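Why Does Dust Keep Coming Back?

Trullness Explains, April 14, 2020

You dust the shelf. Looks great. Next week, dusty again. Who did that??

Nobody did it, and everybody did it. Let's find out.

What is dust anyway?

Dust isn't one thing. It's a big jumble of tiny bits, all mixed up together. Too small to bother looking at one by one, but pile up enough of them and you get that grey fuzz under the bed.

In a normal home the jumble has things like:

Bits of fluff from clothes, carpets, blankets and teddies
Tiny flakes of skin
Soil from shoes
Pet hair, and flakes of pet skin (called dander)
Crumbs, but really really small ones
Pollen, if it's that time of year
Soot and smoke from cooking, candles, and cars outside
Bits of insects. Sorry

No two homes have the same mix. If you live near a beach there'll be sand in it. If you have a cat, well. Cat.

Isn't it all skin?

You've probably heard somebody say dust is mostly dead skin. People love saying this at dinner. It's not quite right. Skin is in there, yes, because your outside layer wears away all the time and new skin grows up from underneath. But lots of it goes down the plughole when you wash, and a good share of house dust blows in or gets walked in from outdoors. How much is skin depends on the house. Lots of people and shut windows, more skin. Muddy garden and a dog, more mud.

Why is it grey when nothing in my house is grey?

Good one. Think about mixing all your paints together. You get a brownish greyish sludge, every time. Dust does something like that. A red thread, a blue thread, a brown speck of soil, a white flake. Each one has its own colour, but they're so small your eyes blend them together. Put some under a magnifying glass and you might spot the colours again. If you have just washed a new red blanket, look at the fluff from the tumble dryer (ask a grown up to get it out). Red fluff!

How does it get up on top of the wardrobe?

It floats. Dust bits are so light that the air can hold them up for ages. Air is always moving, even indoors with the windows shut. You walk past, air moves. Radiator comes on, warm air goes up and takes dust with it. Somebody slams a door, whoosh.

The bigger bits drop first. The smallest can hang about for hours. In the end they land, and they aren't fussy where. Floor, telly, top of the wardrobe, the leaves of a plant, the blades of a fan.

Have you seen dust in a sunbeam? Those sparkly specks going round and round? They were there before the sun came in. The light just bounces off them so you can see them. Same amount of dust in the dark side of the room, you just can't tell.

Why does it stick to the telly?

Static electricity. Same stuff that makes a balloon stick to your jumper. When some materials rub together, they get an electric charge, only a little one, and a charged thing can pull on light things nearby. Hair. Bits of paper. Dust. Plastic is good at holding on to a charge, so plastic things get dusty quick.

Dust sticks in other ways too. Kitchen dust is the worst because of grease. When you fry something, tiny drops of oil go up in the air and land on the cupboards. Then dust lands on the oil. Then more oil. That's why the top of a kitchen cupboard is yucky and sticky, and the top of a bookcase is only fluffy.

What's a dust bunny?

Fluff and hair get tangled, and roll along the floor when the air moves, and pick up more fluff. Like a snowball. They end up under beds and behind doors because the air is quieter there and no one treads on them. Some people say bunnies, some people say dust mice, my gran said beggars velvet.

So how do you get rid of it?

Wiping with any old dry rag can just push dust around. Half of it goes up in the air, has a little holiday and comes back down on the shelf. What you want is something that grabs it and hangs on.

Feather dusters look fun, but lots of them mostly flick. A damp cloth is better. Water is a bit sticky (really!) and dust clings to it. Then there's microfibre, which is a cloth made of plastic threads, ever so thin, much thinner than one of your hairs. In many of these cloths each thread is split so it has edges and gaps.

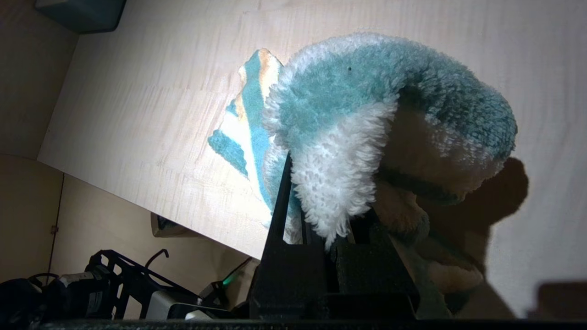
Dust gets caught in all those little gaps. And there are a lot of gaps. Thick shaggy cloths have even more places for it to go, and when you rub them dry they can pick up a bit of static too, so the dust gets pulled in as well as trapped. Clever. That trick that makes your telly dusty is now working for you.

Don't wash microfibre with fluffy towels though. It grabs all the towel fluff and then it's full up. And no fabric softener, that leaves a coating on the threads and they don't grab so well after.

Start at the top

Do high shelves first, then low ones, then the floor last. Dust falls down when you disturb it. If you hoover first and then do the shelves, you get to hoover again. Hard luck.

Will it ever stop?

Nope. As long as people wear clothes and have skin and open doors there'll be dust. Even an empty house gets dusty, only slower, as it comes in through gaps and from the walls and carpets crumbling very slowly away.

You can slow it down a bit. Shoes off at the door. A good doormat. Shake blankets outside. Brush the dog outside, if the dog agrees.

Is dust bad for you?

A bit of dust is normal and your body is ready for it. You have hairs in your nose that catch the big bits. Behind those is sticky mucus (snot, yes) that catches smaller ones. When there's too much, you sneeze, and out it goes. Use a tissue please.

Some people are allergic to things in dust though. Often it's dust mites. These are tiny animals with eight legs, related to spiders, too small to see properly without a microscope. They don't bite. They eat skin flakes and live in cosy places like mattresses and pillows. It's the droppings that make people sneezy and itchy, or can set off asthma. Washing sheets hot helps, and so does fresh air, as mites like it damp.

If dusting makes you wheeze, tell a grown up and let somebody else do that job. Proper excuse, that one.

Dust that isn't in your house

There's dust all over the place. Wind picks it up from the Sahara desert and carries it right across the Atlantic ocean. Some lands in the Amazon rainforest, where it helps feed the plants. Sometimes it blows up to Britain and comes down in the rain, and then all the cars have orangey spots on.

Volcanoes throw out ash, that's very fine bits of rock and glass. Can go for miles and miles up.

And there's space dust! Little grains from comets, and from asteroids bumping into each other. It falls on Earth every single day. Most bits are much too small to notice. So there could be a speck of space on your roof right now. Mind you, there's a lot more ordinary dirt up there with it so good luck finding it.

Mars has so much dust it gets storms of it, and once in a while one covers the whole planet.

Try it: dust catcher

You need:
2 pieces of white card
Clear sticky tape
A pencil
A magnifying glass if you've got one

Cut a window in each card, a bit smaller than the tape is wide. Stick tape over the window so the sticky side shows through. Write the place on each card. Put one somewhere busy, by the front door maybe, and one somewhere quiet like a spare shelf. Sticky side up. Leave them for a week and dont touch!

Then hold both up to the light. Which has more on it? Any hairs? Any colours? Try it again in June with the windows open and see if you get pollen, it looks like yellowy powder.

Words to know

Dander: tiny flakes of skin from animals with fur or feathers
Microfibre: cloth made with very very thin threads
Mite: a tiny eight-legged animal
Pollen: powder made by plants so they can make seeds
Static electricity: a charge that builds up on things, often when they rub togther

Next time on Trullness Explains: why do puddles dry up when it isn't even hot?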